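Pre-opening check, Saswood Community Cinema, main hall and projection box
Checked January 26, 2023, ahead of the short film weekend
Status key: OK / Action / Not checked

## 1. Hall and seating

- [x] Fixed seating, rows A to M: **OK**. Two arm rests in row F are loose but safe. Screws are on order.
- [x] Loose chairs linked in fours: **OK**
- [x] Centre aisle clear to full width: **OK**
- [ ] Aisle lights: **Action**. The left-hand run goes off when the house lights are dimmed below a third. It should stay on throughout. Same fault as in September, when it was put down to the dimmer.
- [x] Wheelchair spaces, row C: **OK**. Sightline to the bottom of the screen is fine, subtitles included.
- [x] Capacity notice on display: **OK**. It still reads 480, the figure from before the balcony was closed. Balcony door locked and signed. New notice to be printed.

## 2. Drapes, masking and cloths

- [x] Side masking runs freely on the track: **OK**
- [ ] Flame-retardant certificates: **Action**. We hold certificates for the side masking and the front tabs. There is nothing on file for the cloths bought from Bamuvside last year. They have been asked for paperwork twice.
- [x] No drape within reach of a heater: **OK**
- [x] Hems clear of the floor at both exits: **OK**

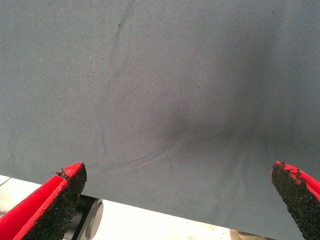
Carla Najjar: I would not open with the Bamuvside cloths up until we have the certificate in our hands. The hire company we used for the horror all-nighter sent theirs the same day, so it can be done. If it doesn't come, take them down and we show with bare side walls. The sound will be a bit harder but the audience for shorts won't mind.

Agreed. Cloths to come down the day before opening if the certificate has not arrived. Allow two people and the tall steps.

## 3. Projection box

- [x] Door closes fully on its own: **OK**
- [x] Extinguisher (CO2) in date and on its bracket: **OK**
- [ ] Extract fan: **Action**. Runs, but noisy, and the filter is grey with dust. Clean before the weekend. The Sanna projector gave a temperature warning during the last double bill – it did not shut down, but we don't want it twice.
- [x] Lamp hours logged: **OK**. Lamp is due out at 2,000 hours and will last the weekend. Spare is in the cupboard.
- [x] Port glass clean, no cracks: **OK**
- [x] Film cans and old reels stored off the floor: **OK**. No nitrate stock on site. The list on the cupboard door has been brought up to date.
- [ ] Cables: **Action**. The sound lead from the Clutix player crosses the doorway with no cover. It needs a ramp, or move the player to the other shelf, which would be cheaper.

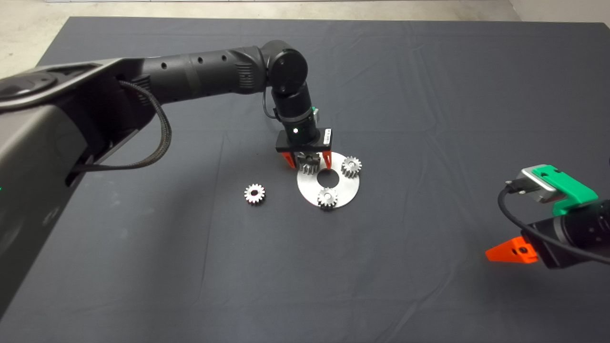

Moving the player also means the operator can reach the stop button without leaning over the projector. The present lead is long enough if it goes round the back of the rack. Tape it down at the corner and check the picture and sound together afterwards, as the last time it was moved the delay setting was lost and the whole first reel of trailers played out of sync.

## 4. Exits and emergency lighting

- [x] Both rear exits open from inside with one push: **OK**
- [x] Exit signs lit with house lights out: **OK**
- [ ] Emergency lighting, full duration test: **Not checked**. Short test passed. The full test needs the hall empty for an evening.
- [x] Outside steps gritted, grit bin full: **OK**
- [x] Alarm heard over the feature at normal volume: **OK**. Tested with the loudest part of the opening film. It could be heard in the box and in both toilets.

## 5. Foyer and kiosk

- [x] Popcorn machine cut-out works: **OK**
- [x] Queue barrier leaves the main door clear: **OK**
- [ ] First aid box: **Action**. Plasters low, burn gel out of date. Buy a pack of 100 plasters and 20 pairs of gloves.
- [x] Poster stands weighted: **OK** – the tall one for the animation programme has been moved away from the door.

## Still open

1. Bamuvside certificate, or cloths down
2. Aisle lights, left-hand run
3. Extract fan filter
4. Clutix player to other shelf
5. First aid restock
6. Full emergency lighting test, date to be agreed

Items 1 to 4 must be signed off before the doors open for the first programme. Initial and date each one on the copy kept in the box office.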